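Reseña: el método Driria para montar ordenadores de sobremesa con brazo robótico

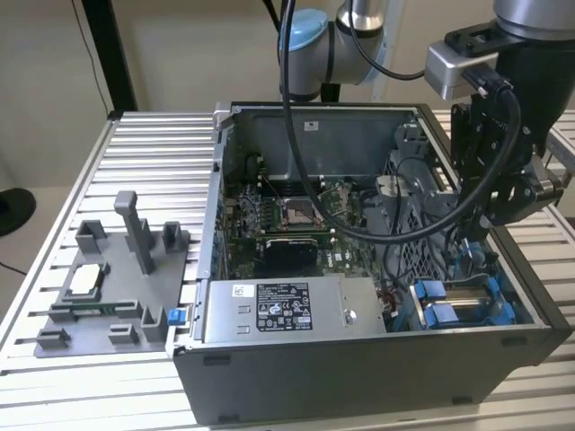 Nuestro banco con la torre abierta; a la izquierda, la bandeja con la CPU y el módulo de memoria en sus soportes.

Desde febrero probamos en el taller el método Driria, que sirve para enseñar a un brazo las operaciones de montaje de un PC a partir de pocas demostraciones. Lo comparamos con Tollel, que usábamos antes y que exige programar cada trayectoria a mano.

La idea de Driria es sencilla de explicar. La política aprende primero el acercamiento, con la cámara fija, y después una segunda red corrige los últimos milímetros con la fuerza medida en la muñeca. Para la memoria nos bastaron 9 demostraciones, y el aprendizaje duró casi dos horas. Con Tollel necesitábamos una jornada entera.

La inserción de la memoria es lo mejor del método. Con la CPU estoy menos contento: si la bandeja se mueve un poco, la pinza de dos dedos la toma inclinada y hay que repetir. También los cables del interior confunden a la cámara, sobre todo por la tarde, cuando entra sol en la sala.

La documentación es correcta pero breve, y el módulo Ackah, el que calibra la fuerza, se instala aparte. Los planos de la bandeja para imprimir los tomamos del proyecto Heden y los cambiamos en dos puntos.

Lo recomiendo a laboratorios que ya tienen brazo y sensor de fuerza. Para empezar desde cero me parece todavía difícil.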